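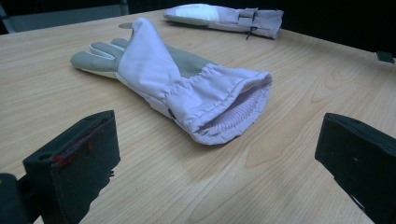 Neema Obura wanted to know whether the roses at Clarkeck would get the chop if the allotments moved, and she asked it before I'd even put my tea down. Fair question! So let me answer it properly, because plenty of you have been asking the same thing since June.

The roses are staying. All of them, including the scraggly climber by the bottom gate that snags everybody's sleeves.

USTVILLE, 2025-11-18. I'm really pleased to tell you that Tullidis, our little gardening club, has signed a new lease on the Clarkeck plots. It runs for 14 years, which is longer than I've managed to keep a fig tree alive, and it covers the whole site plus the strip along the railway fence that used to be brambles and old carpet.

We raised £2,844 towards the fencing and the new water tank, mostly from plant sales and the cake table (the lemon drizzle went before I got there, again). Tavares, the builders' merchant on the Ustville road, is letting us have the gravel for the main path at cost, and they're dropping it off by the gate so we don't have to barrow it up from the lay-by.

Now, the winter pruning. We've got two open mornings planned and you don't need to be a member to come. Bring secateurs if you have them, and please wear proper long-cuffed gloves for the roses. I did the climber in my washing-up gloves last winter and my wrists looked like I'd lost a fight with a cat. Old coats are a good idea too, and there'll be soup.

We'll be taking cuttings as we go. I'm hoping for 200 in pots by the end, and anyone who helps can take a few home. Neema has already put her name down for the pink one, so hands off!

There are also some half plots coming free along the railway side. They get the sun until teatime and the soil is lovely once you're past the stones. If you'd like one, pop a note through the club hut door with your name and phone number, or ask for the list at the Tavares trade counter. Dates for the pruning mornings will go up on the gate as soon as the gravel's down.

ENDS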